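Valano Height-Adjustable Table: Review
Published by the Lappalainen Furniture Review Service, September 9, 2022

The Valano is a plain work table intended for schools, offices and shared study rooms. The sample supplied to the Service was used daily from January.
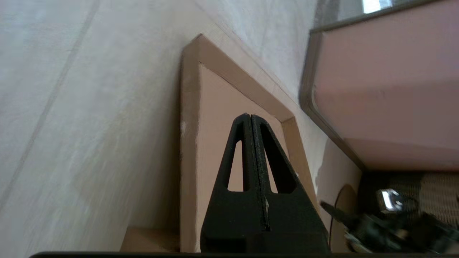 Can the table be assembled by one person?
Two people are advised. The top weighs 40 kg and must be turned over once the legs are fixed.

The instructions are clear, although the bolts for the legs and the rail are packed in the same bag – a small matter, but one that slowed our staff. Delivery from the Sostirberg depot was on time.

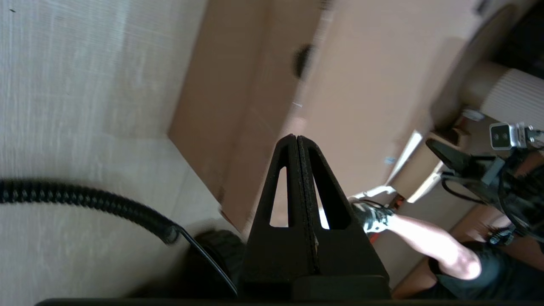
STABILITY AND FINISH

At its lowest setting of 70 cm the table stands firmly. At full height there is slight sideways movement when typing. Ink and tea were removed from the top with a damp cloth.

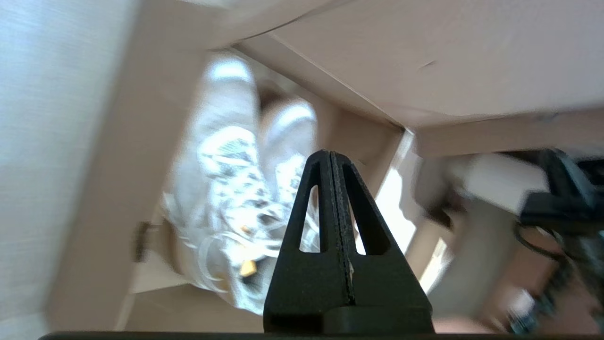

The feet adjust by hand and held their position on an uneven floor throughout the trial. The Jalura, at £280, offers a similar top but has fixed legs.

Price as tested: £447, including delivery. Recommended for shared rooms. Buyers who do not need to alter the height should consider the Jalura first.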